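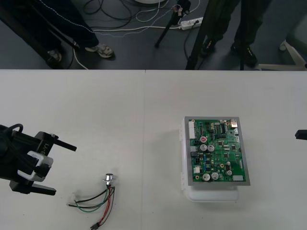

Rostard opens its robot teaching bench to small manufacturers

Arroyo, 21 Jul 2024 – I'm Jarrah Kereama, I run the teaching bench at Rostard, and I get to share the news we've all been itching to put out. Starting today, small manufacturers can bring us a fiddly electronics job and we'll teach it to a two-armed robot with them!

We call the program Verum. You don't write any code. One of our operators drives the arms by remote control and does your job over and over, and the recordings become the lessons the robot learns from. For a wiring task we ask for 300 good runs, and 500 if the parts are floppy (loose wires never lie the same way twice, and the robot needs to see plenty of that).

Our first partner is Irnier, who make control boards and sent us a box of their connectors and harnesses. I figured plugs would be easy. They were not! My first afternoon on the controls was mostly me nudging a plug across the table and saying sorry to it.

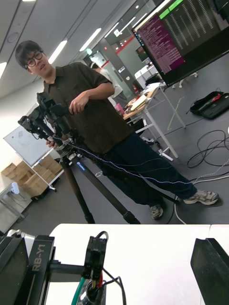 At the teaching bench, with the camera rig on its tripod and the RB-Y1 in the foreground.

"We've wanted to hand this job over for years, and we never had anyone on staff who could program it," says Evander Rennie, production lead at Irnier. "Now our own assemblers can show it how they do it."

That last part is my favorite – his assemblers take a turn at the controls too, and they're a lot better at it than I am.

We have room for 5 more companies in this first round. If you've got a board, a cable or some awkward little part you'd like to try, write to the Verum desk at Rostard and tell us what it is. Bring spares!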